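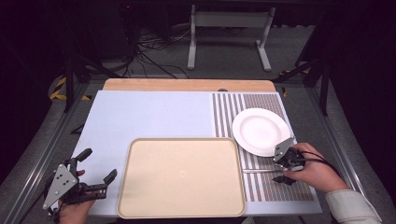
The Inventory

The flat came with a schedule of contents, and the schedule ran to 316 items. Ghislain Paquette had written it himself. He had been a stock clerk for Vimico until they closed the warehouse, and he described a teaspoon the way he had once described a pallet: material, condition, location, remarks.

Dwayne Szabo received it with the keys. The letter on top was dated January 13, 2019, and set out the terms. The rent was low. The tenant was to keep the contents in use, to return each item to its stated position at night, and to report any change of condition in writing. There was no deposit.

He read the kitchen section first, standing up, with his coat on.

Item 41. Tray, beige, rectangular, rim raised, corners rounded. Position: on the table, left, long side to the near edge. Condition: good. Remarks: mark at centre, does not come off. Do not scrub.

Item 42. Mat, striped, grey and white. Position: on the table, right, stripes running away from the sitter. Condition: good. Remarks: none.

Item 43. Plate, white, round, wide rim. Position: on the mat, far end. Condition: good. Remarks: see 44.

There was no item 44. The list went on to 45, which was a bread knife.

Szabo assumed a typing error. He worked in claims at Grakorard, where the usual explanation for a missing number was that somebody had deleted a line and gone to lunch. He put the schedule in the drawer with the bread knife and unpacked.

For the first week he kept to the terms loosely. He ate his supper from the plate, washed it, and left it to drain. In the morning he put it back on the mat. The tray he used for post. The mark near the middle was small and faint and he did not scrub it, although he did once try it with a damp cloth and then with his thumbnail.

On the second Tuesday he came in late and set the table without thinking, plate on the left, tray on the right. He noticed this when he sat down. He also noticed that he had left a gap between the plate and the place where his hands were, and that he did not want to reach across it. He swapped them over. The gap was the same width as before and it no longer bothered him.

He wrote this down on the back of an envelope, because it was a change of condition, though he could not have said of what.

Paquette came to read the meter at the end of the month. He was a tall man with a folding rule in his breast pocket. He read the meter, entered the figure in a notebook, and asked if he might see the kitchen.

"It's all there," said Szabo.

"I don't doubt it."

He looked at the table from the doorway for some time. Then he went over and moved the mat towards the wall by the width of a finger. He did not use the rule.

"You've been washing up at night," he said.

"Yes."

"And putting it away in the morning."

"It's dry by then."

"There's a cloth for drying. Item 58."

Szabo said that he would use the cloth. He then asked about item 44.

Paquette closed the notebook and put an elastic band round it. He explained that the schedule had been drawn up while his sister was living in the flat. She had lost most of her sight by then. She could cook, dress and find the door provided that things stayed where they were, and so he had measured everything and typed it out, and had read it over to her one evening with the radio off. She had made corrections. The mat had been her idea. The weave was raised along the stripes and she could follow one with a fingertip until she came to the plate. The tray took whatever she had finished with, left hand, always.

"And 44?"

"Forty-four was the other plate. They were bought as a pair, from Chin's on the corner. When I came to eat with her it went on the tray side, facing. She took it with her when she moved to Darkusside."

"And you left the number out."

"I left the number in. I took the line out."

Szabo considered this from a professional point of view. The correct procedure was to mark the line as withdrawn, with a date and initials. A gap in a sequence invited a query. He said so.

"It did, didn't it," said Paquette.

He declined tea and went down to read the other meters. Szabo heard him on each landing, the cupboard door, the pause, the cupboard door.

That evening he cooked two eggs and ate them at the table. He dried the plate with item 58 and set it on the mat at the far end. He emptied the tray of its letters and turned its long side to the near edge. Then he put out the light and stood where the chair was. He found the edge of the table, and the near end of the mat, and one of the stripes. He followed it at an even pace, pressing lightly. It took longer than he had expected and he thought more than once that he had drifted on to the next one.

The rim of the plate was exactly where the schedule said.

In May he wrote to Paquette with his quarterly report. Items 1 to 43, no change. Item 44, query outstanding. Items 45 to 316, no change, except for the bread knife, which wanted sharpening. He added that Chin's still had the same plates in the back of the shop, and that they were sold singly, and asked whether an addition to the schedule would need to be approved in advance or could be entered on receipt.

The reply came on a postcard. On receipt, it said. Position: left.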